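6 May 2018
Notebook – slipper rack task, Tasedby guest lounge
Entry by G. Barreto, copy to Suqin Wan

Carried on with the tidy-up routine for the lounge rack. Since the robot took over the evening reset, the two attendants no longer do the rack by hand. Their work now is checking the result, clearing faults and filling in the fault sheet. Suqin went through the sheets from December onward: 1435 slippers handled, 179 calls to an attendant. Most calls are for a bad grasp at the opening or a heel left too far over the front board.

Attendants report less bending and more interruptions. A call takes up to 232 seconds, walking included, and it comes whenever the robot stops. The old job was one block of work at closing. Han thinks we should hold faults and release them in a batch. I agree for the gray pairs, less so for anything on the floor.

Grasp under review is the one at the opening, fingers curled down the side, wrist below the hand. The cable loop on the right arm passes in front of the neighboring slipper in this pose. No snag entered on the sheets, but the loop should be shorter.

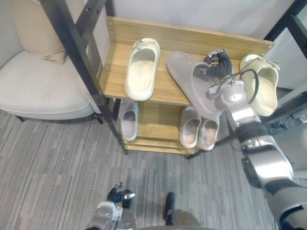

Changes to make

Reroute the wrist cable closer to the forearm and retest at both shelf heights.

Heel overhang: agree on a limit with the attendants before touching the code. They currently accept more than our checker does, so part of the 179 may be our own threshold.

Pairing: the checker treats color as enough for a match. Attendants also go by size. Ask Nusuron if the size label can be read at pickup.

Fault sheet: add a column for what the attendant was doing when called. Graça to draft, Suqin to print.

Retum wants staffing hours for the lounge. Not sending until the batch trial has run.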